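Chapter 3
Boards, Bins and Cutlery: Setting Out a Work Surface

Wondimu Derese and Floarea Bratu

By the end of this chapter you should be able to choose a surface for a task, clear it in a sensible order, and sort small utensils so that another person can find them. You will need the vocabulary list from Chapter 2.

3.1 Why the surface comes first

Most household work happens on a table or worktop, and a good deal of the time it takes is spent moving things that should have been somewhere else. When Tsehay Weldu studied 54 home kitchens in the town of Vondadska, she found that people lifted the same few objects again and again during one meal. Chopping boards were moved most often. They were leaned against walls, laid over sinks and balanced on top of pans.

A board is flat, fairly large and awkward to store. For this reason many boards have a slot near one end, which serves as a handle and lets the board hang from a hook. The teal board below has an oblong slot of this kind under a rounded top edge, and it is on a light wooden surface.

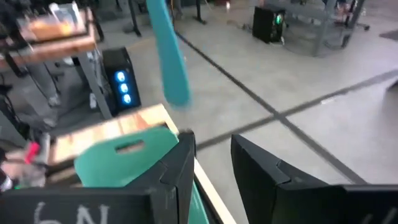

3.2 Grouping small items

Cutlery raises a different problem. The pieces are small, alike in shape and easily mixed. There are two common ways of grouping them. The first is by use: all forks together, all knives together. The second is by set, so that everything with the same finish is kept in one place. A household with only one set will rarely need the second method. A café or a school kitchen may need both.

Containers should be open at the top and shallow enough for the contents to be seen. Colour helps as well. In the next picture the two dark forks are in the translucent orange bin, while a gold-coloured fork is in the bright red one. A long gold handle reaches past the rim of the red bin, a reminder to measure the longest utensil before choosing a container. 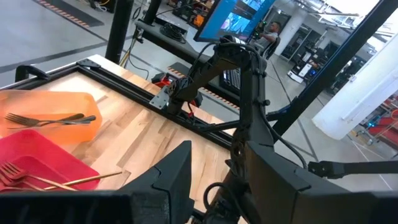 Reading time for this section: 7 minutes

3.3 Order of work

Clear the large items first, then the small ones. Wipe the surface once it is bare. Bring back only what the next task calls for, and place the bins on the side of your weaker hand so that the stronger hand has room to work.

Debashish Dissanayake, who taught the course before us, asked his students to write down each object as they moved it. The lists were dull to make but useful afterwards. We return to them in section 3.5, where you will draw up a list of your own.

Key terms: work surface, grouping by use, grouping by set, rim, finish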